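Filon Household Help > Rubbish and recycling

Crumpled paper and foil: same bin or not?
Posted by gomer_lane, 4/12/20

We have one long white table where everyone works and everyone eats, and by mid-afternoon it has usually collected a small exhibition of lunch. I have been put in charge of "sorting out the rubbish situation", a promotion that came with no pay and one beige bin.

My trouble is with the screwed-up stuff. Brown paper I assume is recycling. Foil I assume is recycling, unless it has had something on it, and in my experience foil has always had something on it. Then there are the clear bags, which everybody swears go in with the paper because "it's all packaging". At the moment the whole lot goes into the one bin and I look the other way.
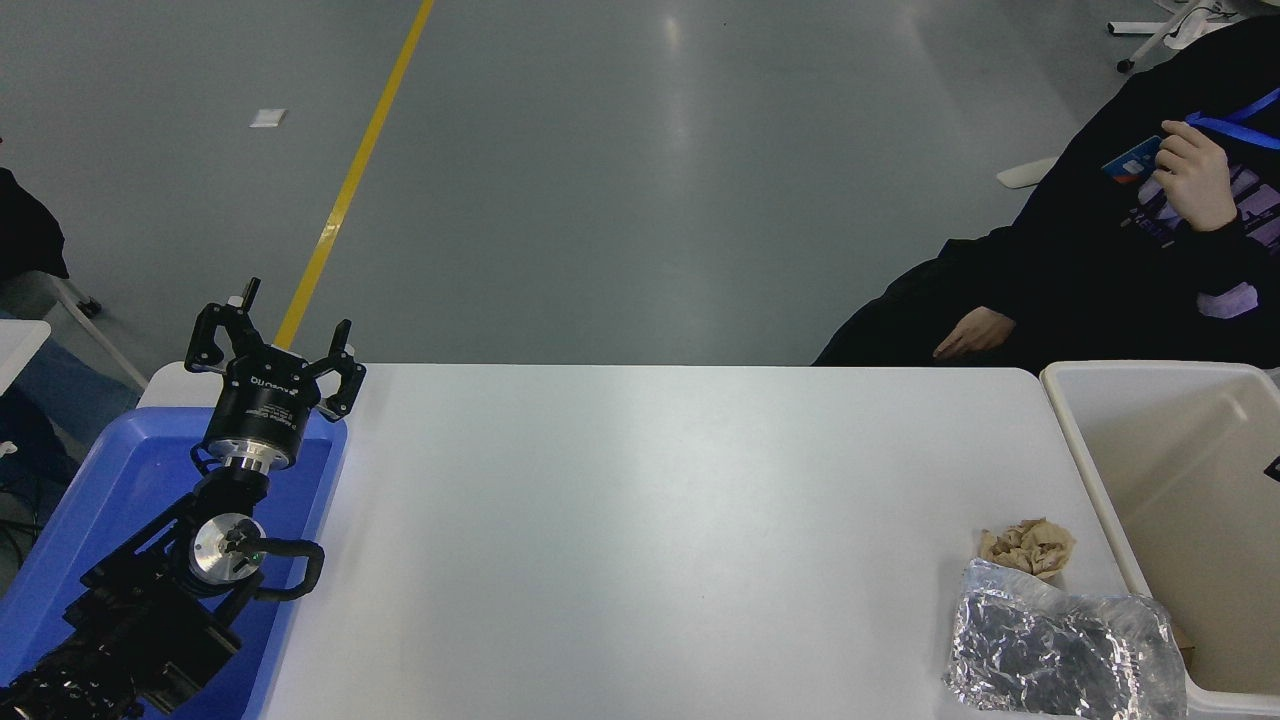
Paper, foil and the bin beside the table.

So what goes where? And is there any point flattening things out first? I've been told to flatten the paper and scrunch the foil, which sounds like something made up to keep me busy. The leaflet that came through in September covers garden waste in loving detail and gives foil one line.

For what it's worth, the bin is a Nerkberg, bought because it was on offer. It has no lid and no compartments, and I can't get a second one past the people who would have to walk round it.

nettle_and_dock
Member, 807 posts

Check your council's list before anything else, as they all differ and all believe the others are doing it wrong. With that said, this is how it goes where I am.

Brown paper: recycling if it's clean and dry. A bit of creasing does no harm. Greasy goes in general waste, or the compost if you have one and it's plain paper.

Foil: wipe or rinse it, then scrunch it. Whoever told you that wasn't having you on. Small flat bits get lost among the paper when it's sorted, so save them up and squash them into one ball, fist-sized if you can manage it. If you're not sure it's foil, scrunch it and let go. Foil stays put, and the shiny plastic film off crisp packets springs open again.

Clear bags: not with the paper. Ours go back to the supermarket, in the collection point by the doors, provided they're empty.

You don't need a second bin. Hang a carrier inside the one you've got, over the rim on one side, and call that recycling. It looks dreadful and works perfectly well. I ran ours like that for 2 years before we bought a proper divided one from Charvát, and the divided one is a pig to clean.

petrolblue
Member, 4 posts

just put it all in the bin mate

orchard_end
Member, 761 posts

Agree with most of what nettle says, though I'd leave the bin alone and start with the table. People don't sort at the bin. They sort, if they sort at all, at the moment they stand up, and if the bin is a step too far the paper stays where it was dropped until somebody more house-proud comes along. I suspect that's you.

What worked for us was moving the bin right up against the end of the table where the mess gathers and making a rule that your own bits go when you do. It was ignored for a fortnight. After that it was followed with a great deal of sighing, and I'll take that.
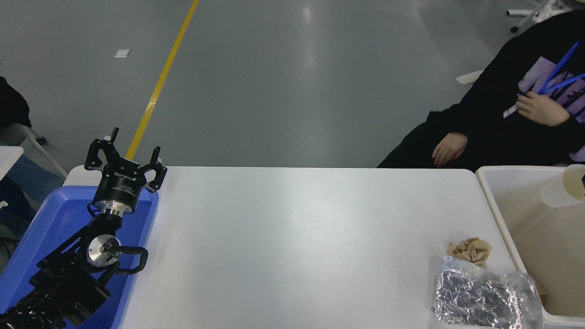

nettle_and_dock replied that moving the bin was fair enough but wouldn't stop anyone dropping buttery foil on top of clean paper, and that the carrier was staying in.

Then keep the carrier, and put a label on it. Big letters, two words at most. I wrote a full paragraph on ours the first time round and it was used to wrap a sandwich crust.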